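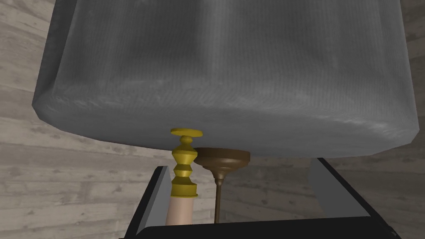 A big grey drum shade against a plank wall. Fabric this dark hides its dust very well.

I put off cleaning our lampshades for years. I'd run a cloth over the base, straighten the cord and walk away feeling quite pleased with myself. Then one evening last November I took a shade off to change the bulb, tapped it against my hip, and got a puff of grey fluff right up the nose. So now I have a system (sort of), and a few readers have asked me to write it up along with the other dull little jobs I do when the weather turns. Grab a cuppa, this goes on a bit.

First, turn the lamp off and pull the plug

Let the bulb cool right down, then take it out. I leave the shade alone for a good while before I touch it if the lamp's been on all evening. Most table lamps have a ring that unscrews and lets the shade lift straight off, and if yours is stuck, a rubber glove gives you far more grip than bare fingers. Put the ring in a saucer. I have lost two of them down the side of the couch and one of those has never turned up.

Find out how it's made before you wet it

Look inside. If the fabric is stitched to the wire, it may cope with a bit of water. If it's glued to a stiff backing, keep it dry, full stop. Water softens the glue and the fabric bubbles away from the card, and no amount of pressing with your thumbs will settle it again. Ask me how I know! It was a lovely mustard one, too.

Pleated silk, anything painted and anything that belonged to your grandmother goes in the "soft brush and nothing else" pile.

The dry clean

This is all most shades ever need:

A lint roller for smooth fabric. Start at the top rim and roll straight down, then move across and go again. Peel off the sticky sheet as soon as it looks furry, or you're just moving the fluff along.

A clean, dry paintbrush for pleats and trim. I use a two-inch one that has never seen paint, and it lives in the laundry with DO NOT PAINT written on the handle in texta. My husband has respected this so far.

The vacuum, on its lowest setting, with the soft brush head. Hold the shade by the frame with your other hand. For older fabric I stretch the foot of an old pair of stockings over the nozzle.

Do the inside as well. Everybody forgets the inside, and it's the side the light has to get through. The difference in the room afterwards is bigger than you'd think.

Bread really does work on greasy finger marks, by the way. Tear off a bit of soft white sandwich bread, squash it into a ball and dab. Don't rub. Take it outside afterwards and brush off the crumbs, particularly if you get ants like we do.

The wet clean (stitched fabric only)

Run the bath or laundry tub with a few inches of lukewarm water and a small squirt of wool wash. Hold the shade by the frame, dip one side, turn it slowly, and let the water do the work. Rinse the same way in clean water. Pat it with a light-coloured towel and then dry it quickly, on the line in a breeze or in front of a fan. If it sits around damp, the wire can rust and leave orange marks on the fabric, and those are there for good.

I wouldn't do it more than once a year.

Choosing the next one

If you're shopping for a new shade, take the old one with you. Really. I know you feel silly walking through the shops with it under your arm, but you'll never get the fitting right from memory. Mine is 16 inches across the bottom and I had been telling people it was 12. Check the fitting in the middle as well as the width, and the maximum wattage on the label. Pale linings throw more light about, and dark fabrics tend to send most of it up and down, so a dark shade is nice for a corner and pretty hopeless for reading in bed.

Timber walls and the fluff that lives on them

We have a boarded wall in the back room, with the boards running sideways, and every join is a tiny shelf. I do it from the top with a dry microfibre cloth wrapped over a butter knife (blunt side down, gently). After that it gets a barely damp cloth, along the grain, and a dry one straight after. Skip the spray polish. It builds up in the grooves and goes tacky, and then you've got a wall that collects fluff on purpose.

While the bucket's out

Light switches: spray the cloth, never the switch. A cotton bud does the edges.

Skirting boards: an old sock on your hand. Put a second one on when the first is filthy and keep going.

Ceiling fan blades: slide an old pillowcase over each blade and pull it back towards you, so the muck lands in the pillowcase and stays off the bed. Have the fan off at the wall switch first.

Cords: wipe them with a damp cloth and dry them before you plug anything back in. Have a look for cracks and frayed bits as you go. A dodgy cord goes to an electrician or in the bin, and I won't hear arguments about tape.

The spare key drawer: I opened it and closed it again. Next month.

A few things from the comments

Menaka Nanayakkara wrote in to say she keeps a dry make-up brush in the bedside drawer and gives the lamp a going over while she's on the phone to her sister. I've pinched this idea and it's a good one, though my phone calls aren't long enough for pleats.

Somebody else asked about yellowing. If it's a brown patch near the top, that's likely heat, and it won't wash out. Swap to a cooler LED bulb so the next shade doesn't go the same way. If it's an even yellow all over, it could be cigarette smoke or cooking grease, and a stitched shade might come up with the bath treatment. I'd give it one go before giving up on it.

And for the reader with the cat: a lint roller every week, and move the lamp away from the windowsill. Ours still sleeps against the base of the hall lamp, and I've stopped putting the good shade on that one.

Next time I'm doing oven trays, if I can get the photos to come out a decent colour.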